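1/ Been asked what I did about the small back room at the Fairclough building, so a few posts on that. Jan 25, 2020 for the record, prices will change.

2/ The room was plain white and it echoed. I wanted one loud wallpaper and very little else. Looked at 44 samples from Vornetti and Fodora. Most were florals. I don't like florals.

3/ Went with big waves and spirals. Teal, pale mint, a mauve gray and charcoal, with thin black outlines. It took 2 tries to get the pattern to match at the seams. Buy an extra roll.

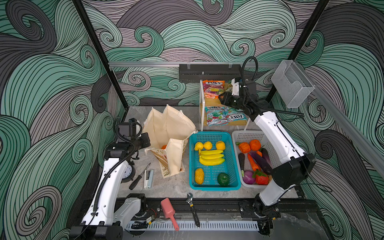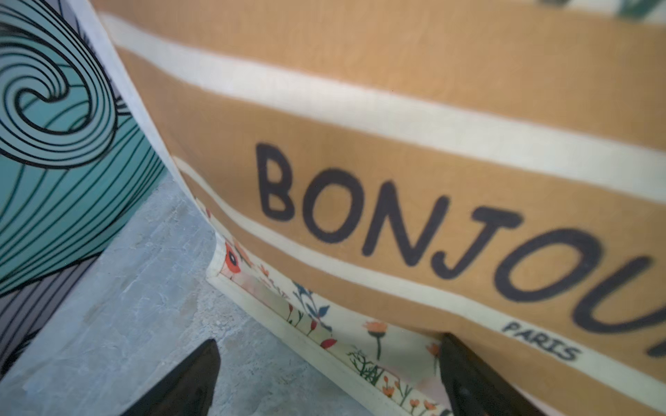

4/ Cost. Paper was $200, paste and a decent brush were $90. I already had the ladder and the knife. No labor, I hung it myself.

5/ Things I would do differently: prime the wall first, and start in the corner farthest from the door. I started next to the door and the worst seam is the one you walk past.

6/ Paste smell was gone by the next morning. Echo is a little better, mostly from the furniture I think.

7/ Next is the hallway at the Trusomthorpe place, sometime in March. Probably just paint. Leftover paper is going inside a closet.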